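The case against the sensible upgrade

21 Dec 2018

I have been told to replace my computer by four separate sources this month: my brother-in-law, a pop-up, a man in a shop and a newsletter from Telleston, who sold me a monitor once and have written to me ever since as if we'd been to school together. They all used the word "sensible". I've grown wary of it.

The machine in question is a desktop that lives under the stairs end of my desk and does what I ask. I write on it, I do my invoices on it, and in the evenings I look up things I have no need to know. It takes a while to start, long enough to fill the kettle. I am told this is costing me money. The Telleston newsletter had a sum for it, which multiplied my waiting by an hourly rate I have never once been paid, and came out with a yearly loss of £3,382. I'd love to meet the person who would hand me £3,382 if I bought a faster computer. I suspect they are not on the staff.

Sums like this bother me because they look like arithmetic. The minutes are real, more or less, and the multiplying is right. What's missing is any reason to think I'd have spent those minutes earning. I'd have spent them looking out of the window at next door's cat, and I do that anyway.

Beathag Shearer, who used to edit me and still does when she thinks I need it, replaced hers in February. She bought a Kerov, the slim one, on the strength of a review that gave it 9 out of 10. I asked her last week what had changed. She thought for a bit and said the fan was quieter. Then she said she couldn't find her old letters, and that the thing had no slot for the card from her camera, so she'd bought an adaptor, and then another adaptor for when the first was in her other bag. She likes it, though. People nearly always like the thing they've just bought, and I'd want to know how much of any review is that.

And I do wonder about that 9. I went back through the same site and in two pages of laptop reviews I couldn't find a score lower than 7. Either every laptop on sale is very good, in which case why read reviews, or 7 is what they give to the bad ones.

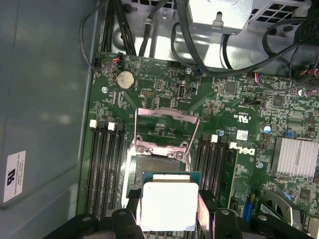
The man in the shop took another line. He said parts for something as old as mine would soon be "hard to source", and he lowered his voice to say it, like a doctor. I went home and looked. There were pages of them, second-hand, mostly for less than the cost of the train fare to his shop. Whether they all work is another matter, and I wouldn't trust half the sellers with a library book, but hard to source they are not.

I should be fair. There are good reasons to get rid of an old computer. If it no longer gets security updates, that's one, and I'd listen to it. If you edit films or play the sort of games that need their own power station, you know your business better than I do. My neighbour Aigars Rimkutė makes maps for walkers and his old machine would sit for most of an afternoon over a single sheet. He bought a new one and gets his afternoon back, and he can show you the maps. That is what I'd call evidence. A newsletter's idea of my hourly rate isn't.

What I can't get anyone to say is what the new one would do for me. I've asked. I get told how many cores it has. I asked the man in the shop what I'd do with the cores and he said I'd be "future-proofed", which as far as I can tell means I'd be ready to buy the next one.

My old printer, a Polat, was meant to be future-proof as well. It said so on the box. It's in the shed now with a bag of compost on it, in good working order apart from the small matter that the ink is no longer made. I keep meaning to take it to the tip – and then I think of the price of it and shut the shed door again.

So the desktop stays for another year, or until it stops. I've done a backup, which is the one piece of advice from my brother-in-law I've taken, and I've unsubscribed from Telleston. They wrote to confirm it. Then they wrote again to ask if I was sure.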